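Gripper swap, week three

January 20, 2023

Quick one tonight, long day. The Nishimura fingers finally came in so I've had both sets to play with, the old Skorar pair and the new ones, and I have Opinions.

Short version – new ones grip better, old ones are easier to live with. Might keep both.

Longer version. The Skorar fingers are what I've had since December. Flat pads, kind of stiff, close dead parallel. Great on blocks. Terrible on anything round, you get one little contact patch and the thing squirts out sideways and then you're on your hands and knees looking under the shelf. Mio Oshima told me to glue rubber on them. Did that. Helped for a day, then the rubber peeled.

The Nishimura set has softer tips with a bit of give. Round stuff, way better. Plastic packets, way better too, they kind of fold into the tip instead of sliding off. Downside is they flex when you come down a little too low, and then the pose is off and the next grab is off and so on. I come down too low a lot. My fault, mostly the table height number, which I measured once and then moved teh table.

Ran 113 grabs with each set, same toys, same dish to drop them in. Misses:

Skorar – 21
Nishimura – 2

Which looks like a blowout, but nearly all the Skorar misses were the ball. Take the ball out and I honestly would not care which one was bolted on.

Swap time matters more to me than I expected. Skorar is two screws and done. Nishimura has this collar that wants to be lined up just so, and if it isn't the wrist complains at startup and you get to do it again. Did it again four times.

Controller side, still on the Culer box. Tried the Flulberg one Liliana Barbieri lent me and gave it back. Nicer menus, but the gripper command lagged behind the arm, so the fingers would be closing while the arm was already on its way up. Probably a setting. Didn't find it. The Culer is ugly and the fan is loud and it does what I say when I say it.

Camera is fixed in one spot now, no more clamping it to whatever is closest. Only thing I'd change is the angle, the arm's own lower link hides the middle of the table when it reaches left. You end up guessing at whatever is behind it.
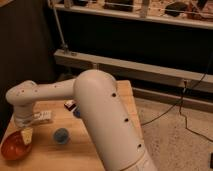 Do softer fingertips need a lower grip force? Usually a little lower, the soft tip spreads out over the object so you can back the force off and still hold on.

I started too high and was squashing packets, turned it down a notch at a time until something dropped, then went up one. Not scientific. Works.

Log file is at 2,262 lines and I haven't looked at most of it. Next up is fixing the table height for real, and maybe a second camera on the other side if I can find a mount that doesnt wobble. If anyone has run the Nishimura tips for longer than a couple weeks, tell me how they wear. Mine already have a shiny spot on the left one.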